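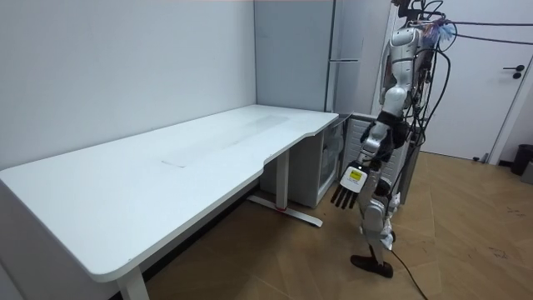 El escritorio blanco gana terreno en los espacios compartidos

La sede de Marville ha completado en julio la renovación de sus salas de trabajo, un programa que alcanza a 13 estancias y que sustituye el mobiliario heredado por mesas de tablero largo y patas metálicas. El proyecto fue encomendado al estudio Schwaiger, responsable asimismo de la distribución de las plantas.

La elección del blanco responde a un criterio de continuidad con las paredes, que se han dejado sin cuadros ni estanterías. Las esquinas redondeadas y el rebaje curvo del borde delantero suavizan una pieza de líneas por lo demás rectas. El contrapunto lo pone el suelo, de aspecto madera clara y dispuesto en espiga.

El almacenamiento se concentra en el rincón, donde un armario blanco queda parcialmente bajo el extremo de la mesa. Junto a la puerta, una pequeña papelera negra completa la dotación.

El pliego técnico fija además normas de uso: tablero despejado al término de la jornada y limpieza con paño suave, sin productos abrasivos. Las mesas se revisarán cada 5 años.

La segunda fase, prevista en el edificio de Drakcombe, incorporará 4 salas de reunión con el mismo modelo de escritorio.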